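Family History for Beginners
Handout 3: Reading a parish register
Tutor: Wolfram Fröhlich

Work from the known to the unknown. Start with the latest event you can prove and go back one generation at a time. Our practice family is the Wilczyńska line, who farmed at Skestska.
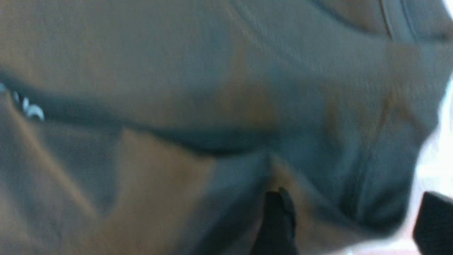 Copy each entry exactly as the clerk wrote it, including spellings you think are wrong. Surnames change from one page to the next, and a wife may appear under her own name or her husband's. Put your own guesses in square brackets.

Note the page and entry number every time. The baptism we looked at is page 224, entry 2.
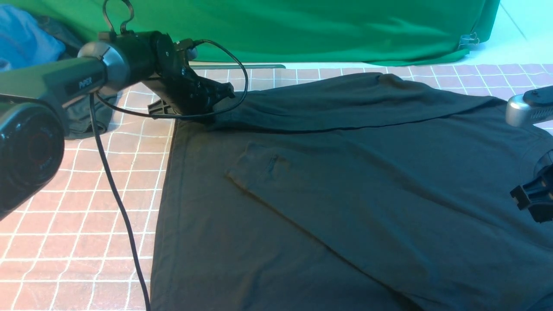 Godparents and witnesses

Write these down as well. They were often aunts, uncles or near neighbours, and can help you tell apart two couples with the same names.

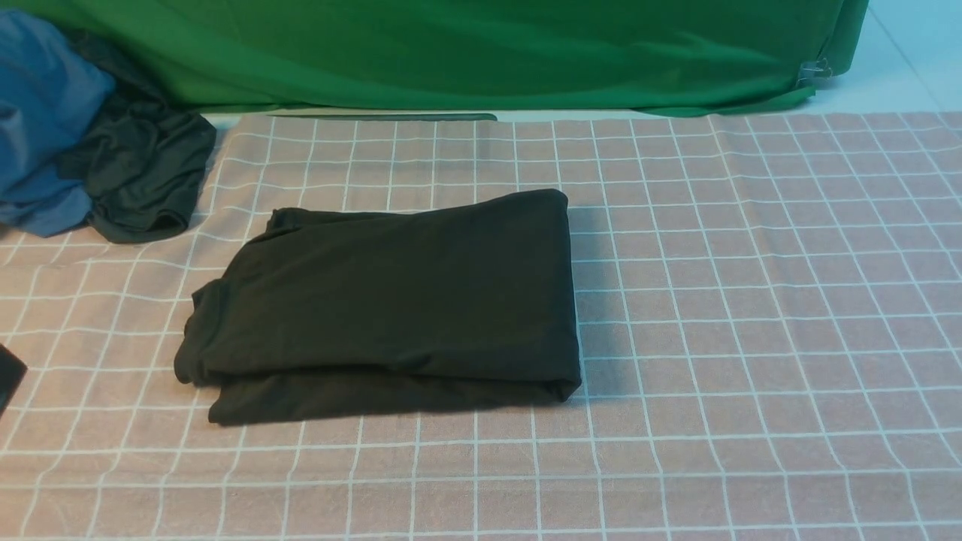
Reading time: 2 minutes

For next time, find the marriage on page 523 and list everyone named in it. Bring your pedigree chart, in pencil.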